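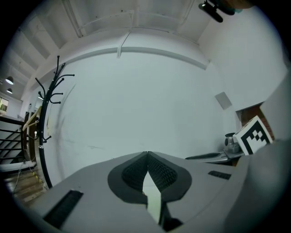
What are you going to do about the scuffs, asked Marti in the comments on the last gallery. Well, Marti, read on! This page is all about the little gift-wrapping and card-folding corner at Flustasus, and the white wall comes first. It goes up tall and plain to a ceiling with the structure left showing, and I love that big white beam up there. As for the scuffs, I'm leaving them alone until July. There's a small gray square panel up on the wall too, and I've promised not to hang anything over it.

We got the corner going on 1st February and I have been in it every spare hour. Six feet of floor would have done me - we got 10, and it feels like a ballroom.

The folding table
Small, square and white, and I wouldn't trade it for a bigger one! Pale mint green is my favorite color for cards this season (it goes with everything, even brown paper). Look at the box against the wall as well, with newspaper-style print all over it and two tiny American flags. I could read that thing all afternoon.
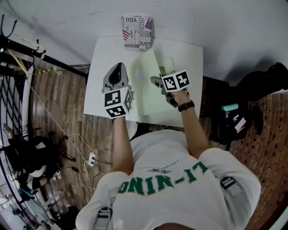

Coming next
The Trundau paper samples, all 246 sheets of them, as soon as I've sorted the blues from the grays. Send me your favorite folds in the meantime!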